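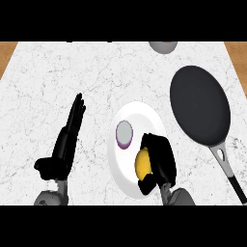 # Deketti Kitchen Pack for Skesum

Deketti is a set of simulated kitchen tasks for two-armed robots with full hands, and it's the pack we've had the most fun building so far. You get a marble counter, a pile of food and cookware, and a pair of arms that have to sort it all out. It runs inside Skesum 4 and up, on one desktop machine with a decent graphics card.

The tasks are small on purpose. Take the lemon off the plate and leave the onion slice where it is. Move the plate without dragging the pan. They sound easy until you watch a policy try them! A lemon is bumpy and oval and likes to roll, and a plate rim gets in the way of a thumb at just the wrong moment. We spent most of September on fruit contact alone, and it shows (in a good way, we think).

## What you get

- 100 tasks, from single-object grasps up to jobs that need both hands
- 400 objects: produce, plates, bowls, pans and lids
- Starting layouts that shuffle on every reset, with a seed if you want the same one twice
- 818 recorded demonstrations, driven by people wearing tracking gloves
- Camera views from the head, either wrist, or anywhere you care to park one

## The hands

Every finger joint is driven on its own, and the thumb can tuck under an object while the fingers close over the top. Osamu Hosoda wrote the contact model and he's still tuning it, so expect small updates between the big ones. Fingertip forces come out as plain arrays at each step. No plugin needed.

The idle hand counts too. Some tasks score you on keeping the second arm clear of the work, which catches a lot of policies that flail on one side while doing lovely things on the other.

## Bringing your own robot

If your robot loads in Skesum, it'll load in this pack. Grippers with two fingers work on nearly 100 percent of the single-hand tasks. Set the counter height in `kitchen.yaml` before the first run, or short arms won't reach the back row.

## Good to know

Food is rigid in this release. You can pick up an onion slice but you can't bend it, and nothing can be cut or squeezed. Soft produce is coming in the Ansari update, and we have an early tomato that is very promising and a bit alarming.

Pans have correct weight and balance, long handles included, so lifting one by the grip puts a real load on the wrist. Turn on joint limits when you train with them. Liquids aren't included.

## Getting it

Deketti is part of the Plekside bundle, and it's also available alone from the Skesum package manager:

`skesum add deketti-kitchen`

Class licenses cover a whole lab for one school year. Bug reports go to the tracker, and please attach the seed!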